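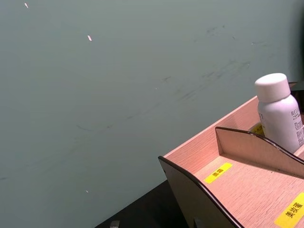

Teardown of the Kuton Hand-Crank Flashlight

Filed under: Student Projects / Electronics

Kelly Brandão, Phúc Ông

The case is held by four screws, one of them under the rating label. Inside are a gear train, a three-phase generator, a rectifier board and a coin-type cell. Gear ratio was not measured. The cell was removed before any probing.

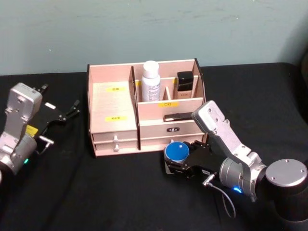 Fig. 1. Desktop organizer, pink wood, on black cloth.

Open-circuit output was logged at a steady crank speed for 12 runs. The LED current is set by a single resistor -- there is no regulator -- and brightness falls with cell voltage.

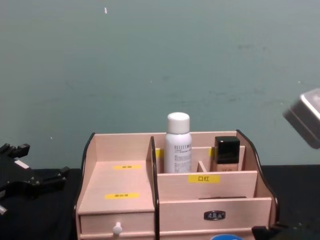

DORSKA, 1/8/26 -- Runs repeated with a Voltano meter after Silvana Sales found a bad lead on the first one. Mean generator speed was 582 rpm against a target of 600. Run 7 was discarded. The cell charge curve is still to be plotted.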